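The ferry from Warkadside had stopped running the winter my grandmother turned eighty, so when I went to see her I had to go the long way, by the bus that wandered through Rosser and then climbed up over the hill to Erbridge. It took most of a morning, and I can't say I minded. There was a heater under the third seat back that worked better than any of the others, and if you got on early enough you could have it all to yourself and watch the fields go by with your boots steaming.

She lived above what used to be the bakery, in four rooms that smelled of starch and oranges, and she had decided (she told me this before I had my coat off) that it was time to deal with the linens.

Now, I should explain about the linens. My grandmother had worked at the Hotel Elero from the age of sixteen until the day they locked its doors, and when the owners sold off the contents she went down with her savings in an envelope and came home with the table linen. All of it. It arrived on a coal truck. There were tablecloths for a ballroom and runners for the long sideboards, and there were napkins, 168 of them, every one with a small blue E stitched in the corner. She had never owned a table that sat more than six.

"What did you want them for?" I asked her, and it wasn't the first time I had asked, either. I'd been asking since I was small enough to hide underneath them.

"They were going to be cut up for rags," she said, and she said it the way another person might tell you about a drowning.

So we began. We took them out of the big cupboard in the hall, then from the trunk under the window, then out of two suitcases I had always believed were full of winter clothes. We made a pile for keeping and a pile for giving, and for the first hour everything went on the pile for keeping. She would open one out across her knees and smooth it and say, well, this was the one from the wedding when the lights went out, or this was where the judge spilled his wine and blamed the soup. I couldn't see any stain. She could, though. She put her finger right on it.

Around noon I heated up the soup she'd made and we ate it standing, because there was nowhere left to sit. The chairs were covered, and the bed was covered, and there was a tablecloth over the radio so that the weather report came out muffled, as if the man were reading it with a scarf on.

"You'll need one for your apartment," she said.

"I have one, Gran."

"You have a plastic one."

There was no arguing with that. I took one for my apartment. I took another for when the first was in the wash, and then a dozen napkins, and then a runner for a sideboard I have still not bought. By three o'clock the pile for giving had two dishcloths in it, and one of those turned out to be mine, from my bag.
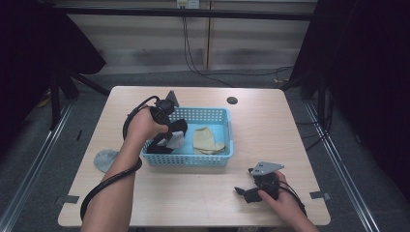
*A white cloth and a beige one, in the blue basket.*

"There's the girl downstairs," my grandmother said, when it was getting dark and the streetlamp had come on outside. "She's getting married in April. They'll be eating off bare boards, I expect."

She said it crossly, but she was already up and going through the keeping pile, lifting the corners like the pages of a book. She passed over the plain ones. She passed over the good ones, too, and went on down until she came to the one from the night the lights went out, and she held it against her front for a while with her chin resting on the fold.

I said she didn't have to give that one away. There were plenty of others.

"They danced anyway, you know," she said. "The band couldn't see a note, and the whole room just went on dancing. We stood along the wall with our trays, and the cook came up from the kitchen with a candle in a jelly jar, and he set it down right here." She found the place, and there was a little stiff circle in the weave that I could feel with my thumb, after all those years of washing.

We wrapped it in brown paper, and she made me do the string twice. Then she sent me down the stairs with it while she stood at the top in her slippers, holding the door open so I'd have the light, and calling after me to be sure and tell the girl that it must be ironed damp.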